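What the Railway Keeps: Lost Property in the Clunmont Valley

Features | June 2019

The lost property office at Clunmont station opens onto the old parcels yard, and most passengers walk past it for years before they have cause to go in. It has a counter, a bell and a long room of shelving behind a half door. The rules of the office are printed on a card beside the window, in wording that has changed very little since the line was built.

Every railway inherits the duty of caring for what its passengers leave behind. In the early years of the valley line, that duty fell to individual stationmasters. Each kept a ledger, and each had a private view of what was worth writing down. The ledgers from Bloxham survive almost complete. They record umbrellas, hymn books, a crate of live pullets and a set of surveyor's chains, the last collected by its owner after 11 years. At Stundden, where the stationmaster also ran the post office, lost letters and lost gloves were entered on the same page.

The present system dates from the merger of the valley's three rail districts, when all unclaimed articles were ordered to be sent to Clunmont at the close of each week. The change was not popular. A passenger from the upper valley might face a half day's journey to recover a hat, and letters of complaint fill an entire box in the district archive. One correspondent, writing from Bloxham, proposed that the railway refund the fare of any person who could prove that the fetching had cost more than the hat. The proposal was declined – politely, and at some length.

Joyce Bakilana has managed the office for six years. She came to it from the ticketing department and expected to stay until September of her first year. "The work is mainly correspondence," she says. "People write to us with a great deal of detail about where they were sitting, and very little about what they lost."

Her remark points to a difficulty the office has always faced. A claim must match an article closely enough to be believed, yet many articles are nearly alike. The older ledgers relied on marks of wear: a mended handle, initials inside a cuff. Modern belongings offer fewer such signs. Telephones and tablets are often identical on the outside, and their contents are locked, as they should be. The office asks claimants for a proof of purchase or for some feature of the case, and it keeps electronic articles for 21 weeks before they are passed on for recycling.

Articles of no great value follow a different path. Clothing goes to the Brellska charity shops, which have taken the valley's unclaimed coats for two generations. Books are offered to the waiting room libraries, 154 volumes in the past year, and several have since been handed in again as lost.

Jewelry and personal papers are never sold. They remain in a locked cabinet with their original labels, some in the handwriting of clerks long retired. The railway has been advised more than once to shorten the period of keeping, and has so far chosen to leave it alone.
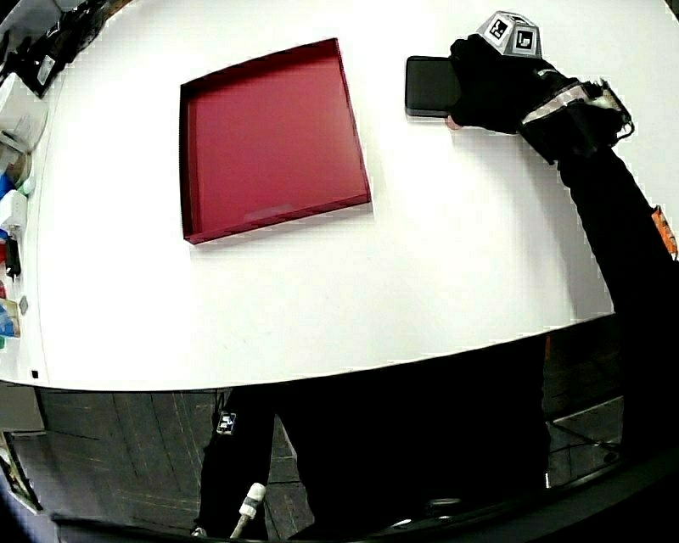
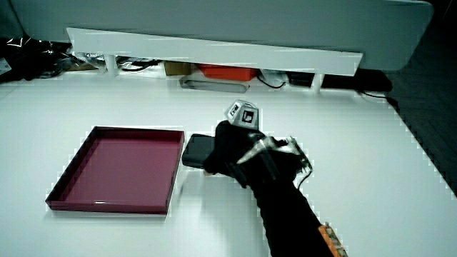

A gloved hand holding a flat, dark item beside a shallow tray, in two views.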